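Filed under: Talks / Storage & Sorting

Brick sorting, short version – speaker notes
Grunetau library, back room, 9 am slot

Open with the shoebox. Everybody has the shoebox. Ask who sorts by color, who sorts by shape, hands up. Let them argue a min.

My numbers – 296 bricks in the Kashyap tub, 262 worth keeping. Rest chewed or cracked. Dont linger.

Step one – clear table, small scatter, one tray. Never tip the whole tub. White top if you have one, colors jump out.
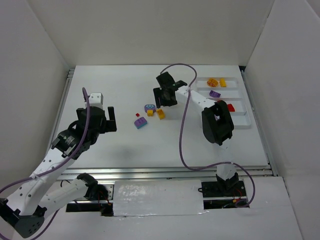 Small batches. 32 at a time is my limit, after that I start making "misc" piles. Misc is where sorting goes to die (pause).

Color first for little kids, shape first for builders. Say why – kids ask for "the red one". Builders ask for a 2x4 and dont care. Mention Sudthorpe club, they switched to shape and swtiched back.

Rows beat cups. Cups tip over. One row, one color, low dividers so fingers get in.
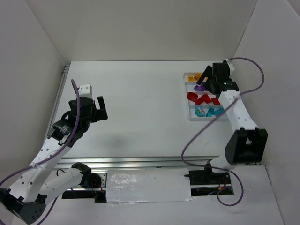 Don't pack rows tight. If you have to dig, row's too full – start a second tray.

Odd colors – own row only once you have 9 or more. Till then nearest color, move on.

Washing question WILL come up. Lukewarm, dish soap, mesh bag, towel overnight. Nothing with stickers.

Handout by the door. Skip the Ladari drawer bit if we're running over.

Questions

Related
Labels that stay on
Trays vs drawers
Buying bricks by the pound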